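Minutes of the Duan Room Supply Circle

Thank you all for coming, and for staying so cheerfully past the hour! Trinidad Manalastas took the chair and Zaid Smadi kept these notes. We began with what belongs in the navy backpacks for the September weekend, and it was a good long talk.

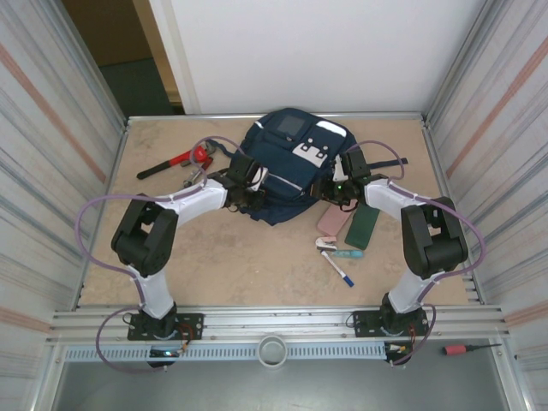 Madden, 21 Jun 2026

Shaohua Lu would like the pink case and the green one to go in every bag, with markers (everyone agreed on markers). Ihor Karpenko asked whether the pipe wrench is too heavy to carry all day, and after some friendly back and forth we settled on pliers for all and a wrench for leaders only.
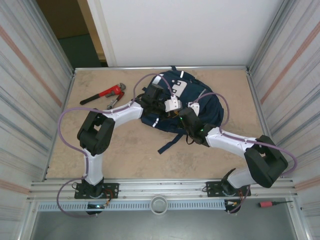 Navy backpack, with the red wrench and pliers

Sang-wook Ahn will order 19 name tags. Reflective trim on the bags was warmly approved, 8 in favor and 2 against.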